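Hands, Hands, Hands: Our Gripper Bench in Pictures
Gallery
Posted in March by the Druvness workshop

We have wanted to do this one for ages! For most of the winter we swapped end effectors on and off our arms, picked up everything within reach, and wrote down what happened. The result is a spreadsheet with 289 graspable things in it (yes, 289, the list got out of hand) and 600 logged attempts on the main set, plus a shelf of slightly chewed household objects.

The three contenders were the Voner two-finger parallel gripper, the Jitpraphai suction cup, and a jointed-finger hand that we have been tuning since the fall. Same controller, same speed limits, same operator wherever we could manage it. This page is the highlights reel. The full numbers are on the results page, and the setup notes are under Downloads.

1. Boxes and other easy wins
Everybody likes a box. The Voner closes on a cereal box like it was born to do it, and the suction cup is even quicker as long as it lands away from the flap. We ran these first to check that our timing script worked (it didn't, then it did). If your job is boxes all day long, you can pretty much stop reading and go buy a vacuum pump.

2. Mugs, from the rim and from the handle
Suction had a rough morning with mugs. The parallel gripper did fine on the rim but needed the mug to be facing the right way for the handle. The jointed fingers were slower and looked clumsy going in, but they would take the handle from angles we had written off. One of our favorite afternoons of the whole project, and only two mugs lost.

3. Cables
Cables are mean. They roll, they spring back, and they hide under each other. We tried 26 different ones, from skinny earphone leads to a fat extension cord, and the fingertip pads made more difference than the gripper did. Softer pads won by a mile. We are now huge fans of soft pads.

4. Soft stuff
Socks, sponges, a bag of rice, a bread roll (fresh one each day, we're not monsters). Force settings matter a lot here, and the Pitness controller lets you change the closing force in the middle of a move, so we spent a happy week playing with that one slider. Start low and creep up. The bread roll will tell you when you've gone too far.

5. Crushed bottles off the floor

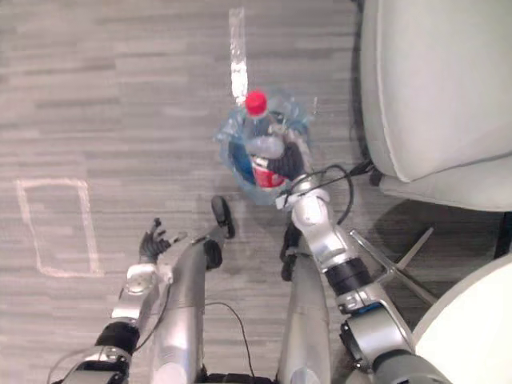
We kept coming back to these because no two are the same shape. A new bottle is a cylinder, and cylinders are solved. Step on it and give it a twist and you get ridges, flat spots and a wall that gives way as you squeeze. Depth cameras don't love clear plastic either, so we lean on the cap and the label to get a first guess at where the thing is. Our best approach so far is to come in low on the body and let the fingers settle into the folds before closing all the way. Floor pickups got 105 tries of their own, and we could happily do that many again.

6. Camera placement
A head view is great for lining up the reach and pretty poor for the last inch, when the hand blocks what you most want to see. A wrist camera fixes that and gives you one more cable to worry about. We are running both for now and switching between them by hand, with a foot pedal on order.

Next up is wet objects, and a second round of cables with the softer pads on every gripper so the comparison is fair. If you have a Voner and have tried longer fingers on it, please write in, we'd love to see your settings!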